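22 June 2023

# Does a rate rise actually change what people spend on the main street?

Okay, so this is my write-up for the second-year applied economics project. My question was whether small shops in Trurholm noticed a drop in spending after interest rates went up, and if they did, how long it took to show up at the till. I picked it mainly since I work two afternoons in a shop there and kept hearing customers blame the bank for everything (including the price of lettuce, which I'm fairly sure has other causes).

My supervisor was Ifor Howells, who talked me out of trying to forecast national growth with a spreadsheet. Fair call! The first version of my proposal was enormous and I would still be cleaning data at Christmas.

## What I did

I asked shops for their takings, and 11 said yes. They're a mix: a bakery, a couple of cafés, a hardware place, a shoe shop, a garden centre out on the Craddock road, and so on. Each one gave me weekly totals as an index, so I never saw any real dollar figures and neither will you. The first week of each series is set to 100 and everything moves from there.

I then lined the weeks up against the dates of the rate announcements and looked at the 90 days after each one. Why 90? Most people I spoke to said their mortgage repayment took a month or more to change, and I wanted a window long enough to catch that plus a bit of dithering.

I sorted the shops into two groups, which I called "needs" (groceries, bakery, chemist) and "wants" (shoes, homewares, cafés, the garden centre). The hardware shop was a pain to classify. A replacement tap washer is a need and a fancy barbecue is definitely a want, and they couldn't split them out for me, so I ran everything once with it in each group. It didn't change the story much. 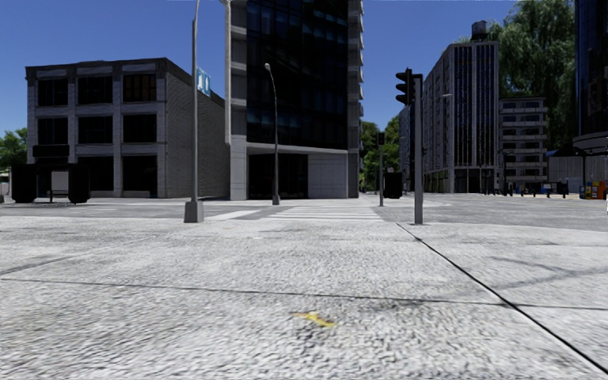
The needs group was pretty flat. If anything it crept upward, and I think a lot of that is prices going up while people bought the same stuff, because takings are in current dollars and I had no decent local price series to deflate them with. I used the national consumer price figures as a rough check and the creep mostly vanished, but I wouldn't put much weight on that.

The wants group did fall, only not when I expected. I'd pictured a little cliff straight after each announcement. What I got was more of a sag that started in the second month. The cafés hardly moved at all, which surprised me, and the homewares shop carried a big chunk of the fall on its own. When I took it out, the sag was still there but I had to squint.

## Talking to people

Numbers only got me so far, so I also did 4 interviews with owners. Sverre Ekström runs the homewares shop and was really generous with his time (we went well over and he made me coffee twice). His view was that customers don't stop coming in, they just stop buying the large things. He used to sell a lamp and a rug together and now it's the lamp, or a candle. He'd also noticed more people asking if he'd have a sale in July.

The garden centre owner told me rates were the least of her worries and that a wet weekend does more damage than any central bank. I went back and looked, and the worst week in her whole series does fall in a very soggy patch. I should have collected rainfall from the start. It's on the list.

## Problems

Plenty, so I'll stick to the main ones.

- The shops chose themselves. Anyone who'd already closed isn't in the data, and they're probably the ones hit hardest.
- I had no comparison town. I wrote to the traders' group in Kadidden and got a friendly reply, but no figures in time.
- The rate rises came close enough together that my windows overlap, so a week can count as "after" two announcements at once. Ifor suggested a proper distributed lag model. I had a go, but with this few shops the estimates jumped all over the place and I've left them in the appendix.
- Skirkarent, the till software a few of the shops use, starts its week on a different day from the others. I fixed it by hand and then checked it, and found I'd shifted the bakery the wrong way. It's right now.

## What I reckon

I can say spending at the non-essential shops softened in the months after the rises. I can't say the rises caused it, with grocery and power bills climbing over the same stretch. If I did it again I'd ask for transaction counts as well as takings, so I could tell fewer customers apart from smaller baskets. Sverre's lamp-without-the-rug theory is very testable and I'd love to see someone do it with better data than mine.

The cleaned index series and the interview questions are in the project folder, along with the code, which is messy but does run.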